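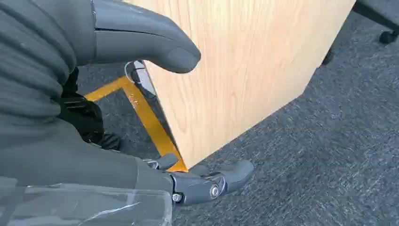 In July I finally went to the open day at Reton. I wanted to do this already last year, but I was too slow and the places were gone. This time I registered on the first evening, and I got a ticket for the afternoon group.

From the station in Kedport you take the bus number 14 and you walk the rest along the canal. I came too early, so I drank a coffee from the machine at the entrance and read the posters. One of them said that 436 people had put their names on the list for the day. For a company in a small town I find this a lot.

Our guide was Despina Kadrić, an engineer who works on hands. She talked fast and with much joy, and she did not mind stupid questions (I had several). The demonstration was about handling of flat boards. I had expected something more exciting, to be sincere, like sorting bottles or shaking hands with visitors. But after some minutes I understood why she likes the boards so much. A flat board is big, it hides what is behind it, and when you hold it a little wrong at one side, the corner goes somewhere else at the other side. I assembled a wardrobe last winter with my brother-in-law, so I know this problem well.

The board has to be held between the fingers with enough pressure that it does not turn, but the pressure should also not leave marks. Despina told us that people change their grip all the time when they carry such a thing, and we don't notice it. For the robot every small change must be decided by something. The software for this part has the name Ong. I asked what the letters mean and she said they mean nothing, it was the shortest name that was still free.

We stayed in the hall for almost 2 hours. I spent a good part of it with my head up, because I like old workshops and this one has all its steel still in place.

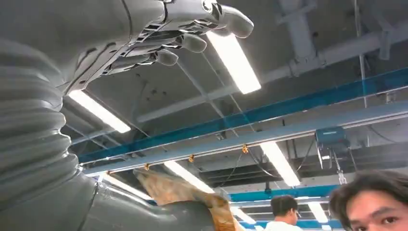

The hand raised under the blue beam, with the hoist on its rail to the right.

What surprised me was how thick the forearm is. On videos these machines look slim. The sleeve with the folds reminded me of the bus with the joint in the middle, and I said this to the man next to me, but he was busy with filming.

At the end there was a table with juice and small cakes, and a short talk by a supplier called Clukier, about joints. I understood perhaps one third. I missed the 3 o'clock talk about safety completely, which I regret, so if somebody who reads this was there, please write me what they said.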